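Parallelgreifer oder Weichgreifer für Mikrofasertücher?

csaba_fodor
17. April 2023
Hallo zusammen, wir vergleichen im Moment zwei Greifer für das Sortieren von Tüchern. Der eine ist der Parallelgreifer von Bollness mit schmalen Fingern, der andere der weiche Dreifinger von Luken. Der Luken hat bei uns 29 Fehlgriffe gemacht, der Bollness 16, gleiche Anzahl Versuche. Ich hatte es umgekehrt erwartet. Hat jemand Erfahrung mit diesen beiden?

Krajci_L
Mit welcher Schließkraft fahrt ihr den Luken? Die Voreinstellung ist für Obst gedacht, bei Stoff rutscht er damit.

csaba_fodor
Voreinstellung, ja. Ich habe nicht gewusst, dass man sie ändern soll.

hkrasniqi
Dann ist der Vergleich nicht viel wert. Außerdem finde ich, dass ihr am falschen Ende sucht. Bei uns war es die Kamera und nicht der Greifer. Zwei gelbe Tücher übereinander, und die Segmentierung macht daraus eins.

Krajci_L
Da bin ich anderer Meinung, Haris. Wenn die Finger beim Schließen den Stoff wegschieben, hilft auch die beste Kamera nichts. Csaba, probiere bitte zuerst die Fingerspitzen mit Rillen von Kopecký.

stefania.d
Wir haben die Spitzen von Kopecký seit Juni im Betrieb. Sie halten gut, aber nach einiger Zeit sammeln sich Fasern in den Rillen — man muss sie regelmäßig ausbürsten.

csaba_fodor
Danke für die Antworten. Ich habe den Luken jetzt mit höherer Kraft laufen lassen und es sind noch 15 Fehlgriffe, also praktisch gleich wie der Bollness. Krajci_L hatte recht. Unser Aufbau ist einfach: zwei durchsichtige Behälter, dazwischen ein Haufen Tücher und eine Sprühflasche als Störobjekt.
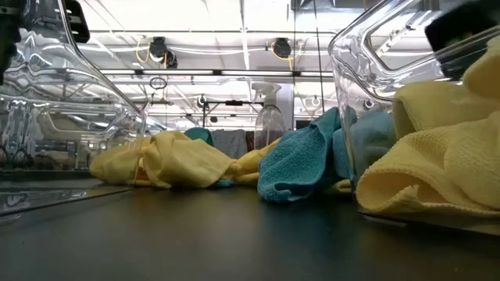 Was mir noch Sorgen macht, ist der Controller. Der Bemlow meldet beim schnellen Schließen manchmal den Fehler 3923, und in der Anleitung finde ich ihn nicht. Mit halber Geschwindigkeit kommt er nicht.

hkrasniqi
Den Fehler kenne ich, bei uns war es das Netzteil. Und teste trotzdem einmal mit durchsichtigen Behältern gegen graue. Du wirst sehen, dass ein Teil der Fehlgriffe verschwindet.

stefania.d
Netzteil oder das Kabel zum Greifer, wenn es zu lang ist. Wie lang ist eures?

csaba_fodor
Muss ich morgen messen.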